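# Zondance releases new planning software for two-arm lab cells

Zondance has released a new version of Steltero, its control and planning software for small robot cells with two arms. The update is available since October to all users with a current license, and the company says it is the largest change to the product from the time the first version came out.

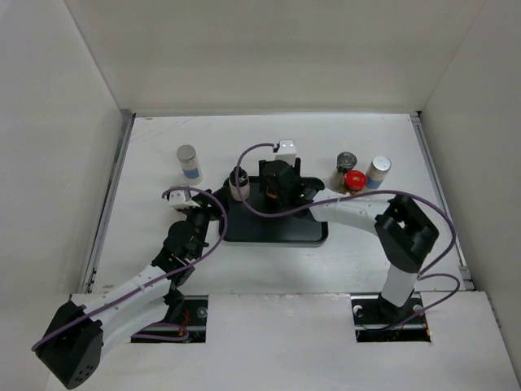
The main part of the update is a new planner. In the earlier version, each arm had its own motion plan, and a separate program checked the two plans for collisions. If there was a conflict, one arm had to stop and wait until the other was out of the way. This was safe, but it was slow, and on a small table the arms spent a good part of the job waiting for each other.

The new planner treats both arms as one system. It looks for a path for the two of them at the same time, and it can let one arm take a slightly longer way so that the other does not have to stop. According to Zondance, the test job used during development took 883 seconds with the old planner and takes 700 seconds with the new one. The job is a set of pick, place and hold steps with small capped vials. The company used the same arms and the same speed limits in both cases, and only the software was changed.

Zondance adds that users should not expect the same result in every cell. When the two arms work far from each other, they had little reason to wait before, and in this case the gain is small. The difference is bigger when both of them must reach to the same point in the middle of the table.

## Cables are now part of the plan

A second change concerns cables. Many small arms carry their cables on the outside, and the older planner did not know anything about them. It only knew the hard parts of the arm. Users had to draw "keep out" boxes by hand to protect the loops, and these boxes were often too large. With large boxes the planner refused many motions that were in fact possible.

Steltero now has a simple cable model. The user marks the points where the cable is fixed and enters the free length between them. The software then calculates the space the cable can reach for each position of the arm, and the planner keeps this space away from the other arm and from objects with a marked height. It is not a full physical simulation, and the release notes say this clearly. The model does not predict how a cable swings during a fast motion. For this reason there is a margin setting, which is 20 millimeters by default and can be changed for each cable section.

The model also limits how much a joint can turn in one direction over a long job. Before, an arm could slowly twist its cable over many cycles, even if every single motion was allowed. The new version keeps a record of the total turn and plans a motion back when the limit is near.

## Perception of clear objects

The third part of the release is a new perception module for clear containers. Glass and clear plastic are a known difficulty for depth cameras, because the light goes through the object or comes back from the wrong place. The older module in Steltero looked for the whole outline of a container. It worked well with solid colors but lost many clear vials, especially in front of a white surface.

The new module starts with the cap. The cap is usually the part with the best contrast, and its shape is simple. After the cap is found, the software uses the known height of the container to calculate where the body must be, and then it checks this with the edges and, if there is one, with the label. When the cap and the body do not agree, the container is marked as uncertain and the arms do not try to grip it.

For the check of the module, the developers at Bulside, a smaller company which wrote the perception code under contract, prepared a set of 1,245 labeled views. Of these, 192 were kept apart and were not used in training at all. They contain containers partly hidden by an arm, caps lying alone on the table, and vials standing close together. Bulside has published the test method together with the release, but not the views themselves. The company says that it wants to clear some questions about partner equipment first.

A cap alone on the table was a special problem in early builds. The software found the cap, supposed a vial below it, and planned a grip at the wrong height. The present version compares the height of the cap over the table with the height expected for a closed container. If the cap is too low, it is listed as a separate object. Users can decide in the job file whether the arms should leave it, pick it up or ask the operator.

## Changes for people who write jobs

Job files have changed too, and here some work is necessary for existing users. In the old format, each step was written for a certain arm, for example "left arm, pick" or "right arm, hold." In the new format it is possible to write only the action and let the planner choose the arm. The company recommends this form for pick and place steps. For steps where the two arms must work together, such as one arm holding a container while the other one turns the cap, it is still better to name the arms.

Old job files can be opened with a conversion tool. The tool keeps the arm names as they were, so the job will run in the same order as before, and the user can remove the names later, step by step. Files with custom scripts are not converted automatically. The tool lists the lines it could not read and stops – it does not guess.

There is also a new preview window. It shows the planned motion of both arms on a common time line, with the waiting time marked in a different color. A user can move a step along the line and see after a few seconds whether the plan is still possible. The older preview showed only one arm at a time, and this was one of the most frequent complaints in the user forum.

Error messages have been rewritten as well. Where the old version said only "plan failed," the new one names the step, the arm and the reason, for example a joint limit, a cable limit or an object that was not found. The messages are available in English for now, and other languages are planned.

## First users

One of the first places to work with the new version is the test laboratory Apaza, which has used Steltero in its sample preparation for two years. The laboratory received an early build in spring and reported problems back to Zondance until the summer.

In a short note for other users, Apaza writes that the joint planner needed few changes in its jobs, while the cable model took more time than expected. The first measurements of the free cable length were too short, and the planner refused almost everything. After the staff measured the cables again with the arms fully stretched, the plans were accepted. The laboratory advises to do this measurement before anything else and to repeat it each time a cable is replaced or fixed at a new point.

The note also mentions one open issue. When a container is moved by hand during a running job, the software finds it again, but it makes the complete plan new and both arms stop for several seconds. Zondance has confirmed this and says that a faster method, where only the affected steps are planned again, is in work. It did not give a date.

## Requirements and availability

The new version runs on the same control computers as before, but it needs 16 gigabytes of memory instead of eight. The cable model can be turned off on older computers. The perception module needs a color camera with a fixed position, and a depth camera is optional. After any change of the camera position, the calibration must be done again. It takes a few minutes with the printed board which is delivered with the software.

For users with a current license the update is free of charge. Users of the first version can move to the new one at a reduced price until the end of the year. The old version will receive corrections for safety problems for 12 more months, but no new functions.

Zondance will show the planner in two online sessions, the first for new users and the second for people who already have job files to convert. Both start at 4 p.m. and are open without payment, and the recordings will be placed in the user forum afterwards. Questions about the conversion of custom scripts can be sent in before the second session, together with the list of unread lines from the conversion tool.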